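2024-03-18

Pruvosero gripper kit, trial unit, second look. Bakari on the bench with me till lunch, then just me.

Kit is the two-finger one with the wrist camera bracket, plus the Nemoler teaching software on a year's licence. Price on the quote is 3,744 for the lot. Fingers alone are 332 a pair as spares. Adeleke wants a yes or no from us before the trial runs out in June so need to get on with it.

Fitting. Four bolts, fine. Cable tail is too short for our arm if the wrist turns past the halfway point, had to re-route it along the outside and tape it down. Not happy with tape. Asked Plambridge (the reseller) if there is a longer tail, they said they'd check. They said that last time too.

Software. Install went through on the old laptop after I turned off the update thing. Opens slowly. Teaching mode is good, you push the arm where you want it and press the button, and it keeps the camera view alongside each point. Naming the points is a pain, it calls everything P and a number and you can't rename untill you've saved. Lost one set that way. Save first!!

Camera. Wide view, you get both finger tips low in the middle and a fair bit of bench ahead. Tips being always in view is the best thing about this kit, lets you line up by eye without walking round the arm. Picture goes pale down one side when the window blind is up. Blind down from now on.

Fingers. Black, pointed, meet nicely when closed, hairline gap. Cups are the test because the Plambridge leaflet makes a big thing of thin-walled items. Upright cup by the rim: ok, slow but ok. By the body: need to set the force well down, default is far too keen. Cup on its side is the hard one. Coming in from straight above the fingers want to roll it away. Bakari reckons go in along the rim with one finger inside the mouth, which means turning the wrist, which means the cable again. See above re tape.

Also log file stopped at 1,164 lines, no warning. Is that a limit or did it fall over? Restarted and it began a new one. Need to ask.

Support. Sent them 9 questions by email, got a reply to the first two and a link to the manual. The manual is good to be fair, drawings are clear, but the section on force settings is for the older fingers and the numbers don't match the screen.

Where I am at the moment: hardware yes, software probably, support no. Would buy the gripper without the licence if they'll split the quote. Bakari says they won't. Will ask anyway.

To do
- longer cable tail, chase
- force table for these fingers, ask for a current one
- log file thing
- same tests with the soft tip covers on, they're still in the bag
- write up the sideways cup properly for Adeleke, with settings

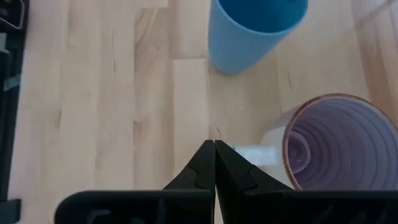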